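Best way to keep cold brew from going flat in the fridge?

drustari_dan
Made over 90 ounces this summer and I love it, but by day three it tastes dull. Tips?

ishbelf
Strain it twice! Coarse grind, 19 hours, then into small bottles -- total game changer for me.

vieira8
19 is way too long. I stop at 12 and it's so much sweeter.

ishbelf
Bitter? Never! Try a darker roast.

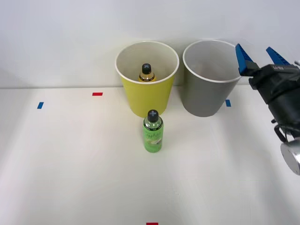
trilokj
Small bottles get my vote too, filled right to the top. I stand mine up inside a big paper cup, like the one in the yellow cup, and they don't tip over in the fridge door.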